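Screen printing a two-colour repeat on cotton: report on our term project
Group work by Wissam Masri, Ruba Hakim and Qusai Najjar

1. The task

Our course asked every group to choose one printing method and to make a small edition with it. Two of us had only cut lino before, so we chose screen printing. The teacher, Dalal Daher, accepted the plan on condition that we print on paper first and go to cloth only when the registration was good. Registration means that the second colour falls in the correct place on the first one.

The motif is an olive branch with three leaves and one fruit. Ruba drew it with a brush and ink, and Qusai separated the drawing into two layers. The leaves are the first layer and the lines with the fruit are the second. We gave the design the name Wirkano, which was the title of a story Ruba wrote at school.

2. Materials

We used two screens with a wooden frame, photo emulsion, a squeegee a little wider than the motif, and water-based inks for textile. The inks came from Koutsoukos, a small shop near the bus station, and the emulsion from Rarton. Paper was 200 gram, with a smooth side and a rough side. We printed on the smooth side.

For cloth we took old cotton garments which our families did not need any more, and also some plain squares cut from a bed sheet. Cotton must be washed before printing, without softener, and ironed while it is still slightly damp.

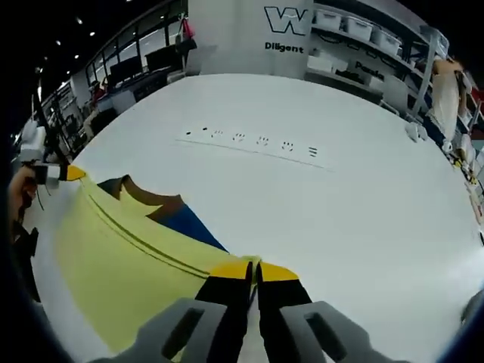 Ghassan Sfeir told us at the first review that we were spending too much thought on the ink and too little on the exposure of the screen. He was right. Our first screen was exposed for too short a time, and when we rinsed it the thin lines of the branch went away together with the rest. We had to clean the whole screen and coat it again.

3. Preparing the screens

The emulsion is spread in a thin layer on both sides and left to dry in a dark cupboard, lying flat. We left it there the whole night. In the morning we put the film on the glass, the screen on the film and a heavy book on top.

To find the right exposure we made a test strip. We covered the screen with black card and moved the card one step every minute. After rinsing, the step of seven minutes had clean edges and no holes, so we kept this time for both layers. Qusai wanted to try eight minutes as well, but there was no emulsion left for another test.

4. Printing on paper

We made almost 100 prints on paper, more than the task demanded. The first ones were bad. The ink was too thick and stayed in the mesh, and the leaves looked as if somebody had sprinkled sand on them. With a spoonful of printing medium it became better.

For registration we taped three small corners of card to the table and pushed each sheet against them. This works well if the same person always places the paper. When we changed places after lunch, the second colour moved two millimetres to the left, and we noticed it only after a whole pile was printed. Ruba likes these shifted prints more than the good ones. I do not agree, but we kept a few of them in the edition.

5. Printing on cloth

Cloth is more difficult than paper because it moves with the screen. We sprayed a light adhesive on a board and pressed the cotton on it with the hands, from the middle to the outside. Seams and collars must stay outside the screen, otherwise the squeegee jumps over them and leaves a pale line. On cloth we pulled the ink twice, and for the dark green a third time.

The first colour must be fully dry before the second. We used a hair dryer and waited 20 minutes. At the end every piece was ironed from the back side for five minutes, with baking paper between, to fix the ink.
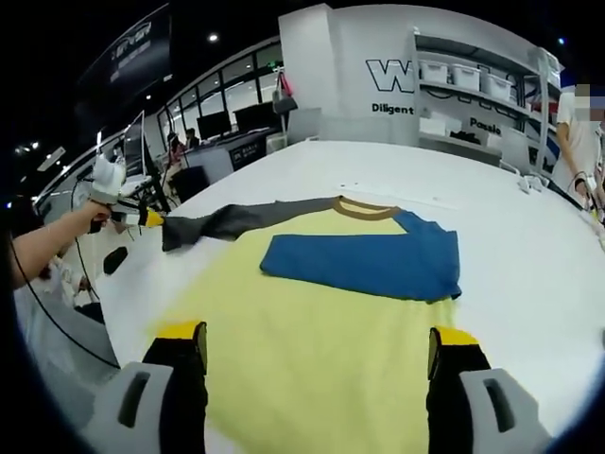
Is it really necessary to iron for so long, asked Dalal Daher in her comments on our draft, and did you compare it with a shorter time? We had not compared. So we ironed one of the squares for two minutes only and washed it at 40 degrees with the others. The green became clearly weaker on this one, and the fruit had a grey border. The squares with five minutes looked the same as before the wash.

6. Costs and what we would change

The ink was the biggest cost, and half of the dark green is still in the jar. Next time we would buy the small size. We would also use a finer mesh for the line layer, and make the registration corners from metal or hard plastic, as the card became soft from wet fingers.

Qusai is now cutting the same motif in lino to compare the edges. The screens are cleaned and stand on the upper shelf in the print room, and the next group can use them.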